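okay so a few of you asked how the letter-writing thing is going and the answer is too long for one post, so, thread. get a snack

back in August I decided I was going to write actual paper letters to people again. pen, stamp, the whole deal. I had this vague idea of one a week and I figured I'd quit after the second one, which is how most of my ideas go (RIP sourdough, RIP ukulele)

first problem: I didn't have anyone's address! I have known Isabelle Cormier for half my life and I could walk you to her door from the bus stop, but I could not have told you her house number. I had to text her to ask. so the surprise was pretty much ruined before I'd bought a stamp

second problem: my handwriting. oh my god. I used to have nice handwriting, my third grade teacher put it on the wall. now it looks like I'm writing on a moving bus. it starts out fine at "Dear" and by the end of the first paragraph it's sliding uphill toward the top right corner like it wants to leave the page

so a lot of you said get lined paper, and I did, I got a pad of 100 sheets from Quiambao, that little stationery place next to the dry cleaner. and I hate it. lined paper makes everything I write sound like homework. I wrote "I hope you are well" on it and I have never once said that to a person out loud

what I ended up doing is plain paper with pencil lines I put in myself, super light, and then I erase them when the ink's dry. they don't have to be perfect. mine all tilt a bit and I've decided I like a letter with a slope
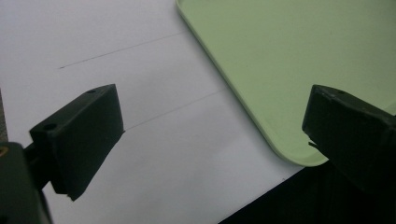

Rhea Ocampo wrote back to this part already: you don't need to draw them at all, put a sheet with thick black lines underneath and write on top, that's how my grandmother did every letter she ever sent, and she never had to own an eraser.

Rhea, where were you in August!! I've been erasing for months. I tried it last night with a marker and some printer paper and it works great if the top sheet is thin. the good heavy paper I bought is too thick to see through so I guess I'm drawing lines until I use that up

anyway, the part I want to talk about is what to write, which is the thing I get asked about most

my first letter was to my old roommate Eduardo Marquez and it took me two hours and it was terrible. I thought a letter had to be Important. I wrote about how time passes. I wrote about friendship. Eduardo called me when he got it to ask if I was sick

the second one I wrote at the kitchen table waiting for a lasagna, and it was about the lasagna, and my downstairs neighbor's new drum kit, and a fight I'd had with the parking meter on Allbridge. I mailed it before I could reread it. Eduardo liked that one so much he read it to his kids

so that's my only real rule now, I write about whatever happened that day. nothing that would make the news. if all that happened is I bought the wrong size trash bags, then they get a paragraph on trash bags

length: I used to worry about this a lot. a page of mine comes out to 300 words, more or less depending on how big I'm writing. one page is a letter! two sides is a long letter! Marites Dela Peña once sent me a postcard that said "saw a goose wearing a sock, more soon" and then nothing for six weeks, and I thought about that goose every single day

(she did eventually explain the goose. I'm not allowed to post it)

things I've bought that I like: the cheap rollerball from the drugstore, which doesn't smear if I give it a minute. a roll of plain stamps so I don't spend twenty minutes picking the right flower for the right person. a shoebox, okay I didn't buy the shoebox, it came with shoes

things I've bought that I don't like: a fountain pen. I know, I know. some of you love them and I respect it. mine leaked in my bag and turned the inside of my wallet blue and my library card is still kind of aqua. also sealing wax, which looked gorgeous for exactly one envelope and then the post office machine must have eaten it, the thing arrived with a bald spot and a crumb in the corner

if you're left-handed like me: turn the paper way more than you think you should. I have mine at almost a diagonal and my hand stays under the line I'm writing and I don't drag my sleeve through everything. I no longer go to work with ink on my pinky. most days

do people write back? some do! I'd say go in expecting zero and you'll have a nice time. Emmanuel Kashindye has never written me one letter but he sends me voice memos where he answers mine line by line, like "okay, paragraph two, the parking meter," and I love those so much that I started numbering things for him

my aunt writes back the same day, every time, and it's always in capital letters, so it's like being yelled at about tomatoes

and one came back to me unopened because I'd written Oltden Street when it's Oltden Court. it had been to two post offices and had three stickers on it. I opened it and read it and it was a strange feeling, like overhearing myself on the phone. I put it in a new envelope and sent it again with a note on the back

where do I write them: kitchen mostly. I tried doing it at the Lalto cafe because I thought it'd be romantic and somebody asked me if I was grading papers

oh and people keep asking if I keep copies. no. I thought about taking photos of each one before it goes but then I'd reread them and fix them and never send any. I do keep a list inside the shoebox lid of who I wrote to and what I told them, so I don't tell Isabelle the drum kit story a third time

okay my tea's cold and I owe my aunt a reply about the tomatoes. if you want a letter and I know you in real life, send me your address. street or court, please check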